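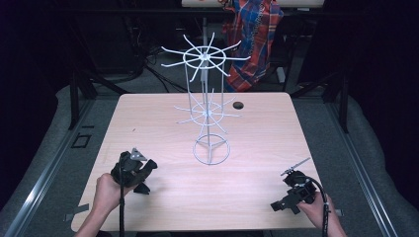
OK so I have a new favorite thing at the shop and it's a spinning rack. White wire, sits right on the table, little arms sticking out all the way around in tiers. I'm way too excited about this. Thread!

Background for anyone new: I make keychains, zipper pulls and beaded bag charms under the name Prillton, and I share a stall at the Mornum makers market with Nisha Tomar, who does earrings. We've been laying everything flat on a cloth for two years.

Flat on a cloth is fine until someone picks up a charm, turns it over, and puts it down on top of three other charms. By noon the whole table is one big knot. I spent most of June untangling tassels.

What I love about a rack like this is that everything hangs. You can see the front, the back, the way the tassel moves. And people can't help giving it a spin! Grown adults walk up and spin it before they've even looked at what's on it.

I found mine secondhand from a gift store in Salent that was clearing out its fixtures. Paid 20 dollars. The owner threw in a bag of blank cards with holes punched in them and I may have squealed a little.

A few things I've learned about loading one, in case you've got one sitting in a closet:

Put your heavy stuff on the lower tier. I hung all my big brass pieces up top the first time because they looked amazing up there, and then every spin had a wobble in it.

Load opposite arms as you go. One here, one straight across, then work your way around. If you fill one side first it leans and you'll be chasing keychains across the floor (ask me how I know).

Don't pack the arms full. I can squeeze six charms onto one arm but then you only ever see the front one. Three is my happy number, with the same design all the way back so nobody has to dig.

Color! I tried sorting by type and it looked like a drawer had exploded. Then I went around by color – reds into oranges into yellows and so on – and oh my goodness. It looks like a carousel. I stood there turning it for a good ten minutes with my coffee going cold.

Somebody asked how many pieces I got on there. 67 for the last market! That left plenty of breathing room, and I kept refills in a shoebox under the table.

White was the right call for my stuff, by the way. I nearly bought a black one from a different seller and I'm so glad I waited. Bright beads against white wire just pop, and on a pale table the rack kind of melts away and you only notice what's hanging on it.

Cleaning: old toothbrush, warm water, a drop of dish soap. Dust loves the spots where the wires meet. Dry it right away with a towel so you don't get rust anywhere the paint has chipped.

Mine squeaked at first. One tiny drop of sewing machine oil on the center post and it went quiet. Wipe off the extra or it'll find its way onto your tassels. I lost a very nice cream one that way, RIP.

Getting it to the market is the only annoying part. All those arms catch on everything – sweaters, tote bags, the seat belt. Pirmin Wieser from the candle stall told me to drop an old pillowcase over the top and tie it at the bottom, and it works so well. Thank you Pirmin!!

Nisha has already claimed the top tier for her carded earrings. We negotiated. I got the whole bottom plus the cloth in front, and she has to bring the pastries next time.

Next project is signs. I want a little price card clipped up at the very top of the post so I can stop answering "how much are these" with my mouth full. Probably just cardstock and a binder clip for now.

I've made over 1,000 charms since I started and I don't think I ever got to see them all hung up together like that before. It made me want to go home and make more, so I did. New batch is mostly blue and green, with some little wooden fish.

If you've got a rack you love, please show me! Especially if you've figured out how to keep lobster clasps from sliding to the tip of the arm. I've been using tiny rubber bands and they keep snapping on me.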